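Wrist cameras, cable slack and a bin full of lip gloss

The second arm went on in July, and since then most of my time at the bench has gone on cables. Each arm now has its own wrist camera, plus one fixed camera for the whole table. All three feed the same machine over a Flivent hub, which drops a stream if two of them start within a second of each other. I start them in sequence with a short delay and it behaves.

The frame is aluminium extrusion with a rail across the front, and each arm sits on its own black plate bolted to that rail. My first plates were printed and flexed under load. The current pair was cut by Rosaura Mosquera at the Wavadcombe workshop from my drawing, and after fitting them I could stop re-zeroing the shoulders every session. Total spend on the rail, plates and fixings was 315 pounds, which is more than I had planned.

The current task is sorting small cylinders into a teal bin. I began with dowel offcuts, which were too easy. Akosua Mensah suggested cosmetics: narrow, smooth, some see-through, all slightly different in diameter. They are a far better test of the grip settings.
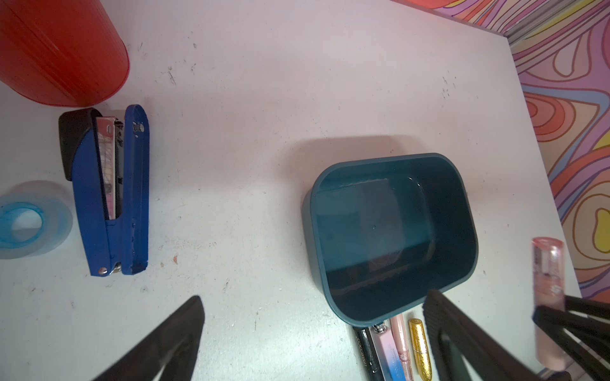
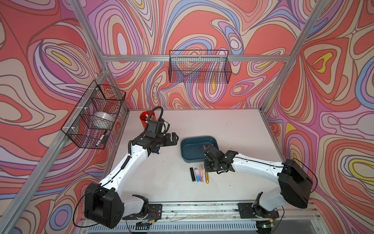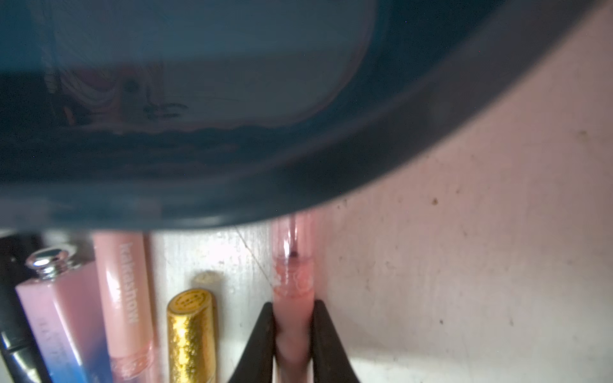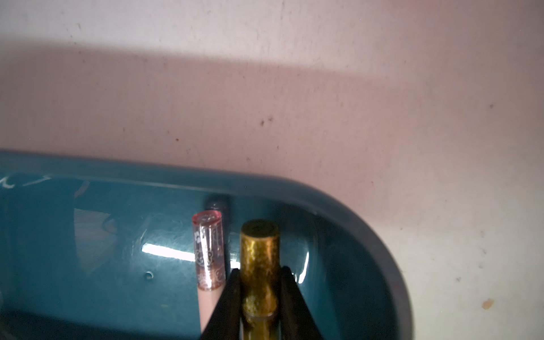
Bench with both arms fitted. Second from top is the fixed camera, the other three are wrist views.

A few notes on settings.

Grip force: the controller takes a value from 0 to 1,000. The clear tubes go out of line above the middle of that range, so I close in 2 stages, a light touch first and then the hold.

Approach: the rim of the bin is the main hazard. A wrist camera very close to the rim sees mostly glossy teal and very little else, and the depth estimate is useless there. I now plan the last part of the move from the fixed camera and only use the wrist view for alignment.

Reflections: the bin is shiny and the overhead light shows up in it. Matt spray would help. I have a tin of Lozano primer but have not tried it on this plastic.

Cable slack: leave more than you think at the wrist. I cut mine to length, then had to redo all 4 connectors when the joint limits changed.

The logging runs on Pirico, still on the old version. Nearly every crash so far has been a full disk. I have added a check at start-up.

Next job is the strain relief on the left arm, then a proper cover for the boards by the plate.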